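Lunch counter, again

We're told the grab-and-go counter at Starkmont will save everyone 20 minutes at noon. Maybe. Tiered racks and wicker baskets do make a snack table look organized, and a tray gives you somewhere to put your sandwich. I still doubt any of it shortens a line.

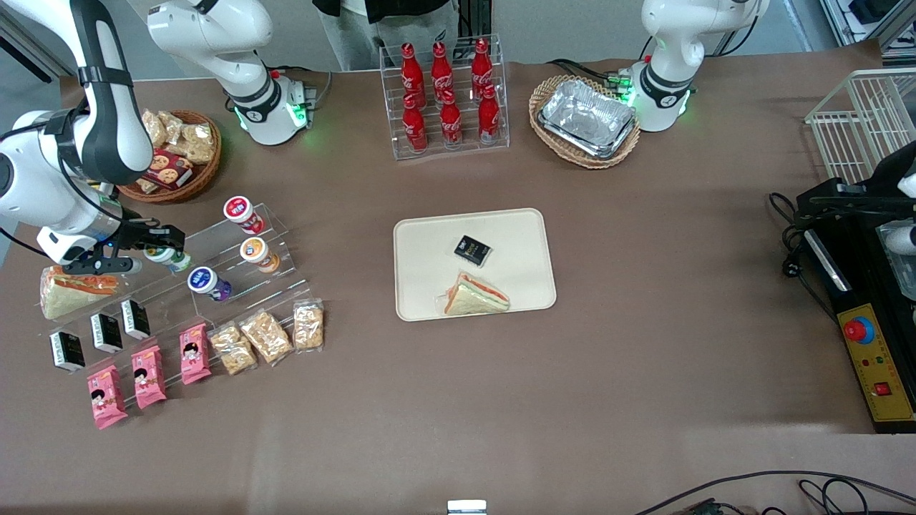
Nayeli Cárdenas disagrees, and wrote in to say the line was never the problem, people just couldn't find the drinks. Fair enough. Then label the shelves and skip the new baskets. The counter gets its review in March, and I'd like to see the wait times first.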